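Baby Clothes Sizes Should Go by Length

24 February 2022

By Rhun Gittins

My son is nine months old and wears three different sizes. His sleepers are 12 months, his T-shirts are 6 to 9, and he has one pair of sweatpants marked 18 months that he can barely get over his diaper. I bought all of it new, and I read the tags.

I think stores should stop selling baby clothes by age. The age on the tag tells you what the company thinks an average baby looks like, and every company has its own average. A long, skinny baby and a short, round one can share a birthday and have nothing else in common when it comes to pants.

The fix already exists. Plenty of brands print a height range on the inside label in small type, and some add a weight. Put those numbers on the front of the package and make them large. Parents know how long their baby is. The doctor's office tells us at every checkup and writes it down.

I hear two arguments against this. The first is that age is easier for gift buyers. That's true, and I have sympathy for an uncle standing in a store with no idea what a baby measures. But a gift that doesn't fit goes into a drawer, and the uncle could send one text message and ask. Print both if you have to, with the length first.

The second argument is that babies grow so fast it doesn't matter. I'd say it matters more for that reason. If a pair of pants only fits for two months, I don't want to lose one of them to a bad guess.

Online shopping makes it worse. I ordered leggings from Cistis last September after reading most of the 201 reviews. Half said to size up and the other half said they ran huge. The size chart was a picture too blurry to read on my phone. I sized up — they fell off him when he crawled.
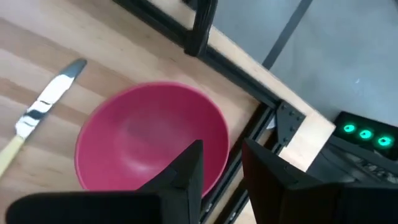 Returns are the part stores ought to care about. A friend of mine runs a small resale shop called Callis, and she had almost 500 baby items on the racks when I last asked. Many still had the original tags. She sorts everything by laying it on a table and measuring from shoulder to crotch, and she ignores the printed size completely. Her customers like it. I bought four sleepers from her in one visit and every one of them fit.

If one person with a tape measure can do that, so can a company with a warehouse. Until they do, I'm keeping my son's length in my phone and buying from the shops that give me a number to match it to.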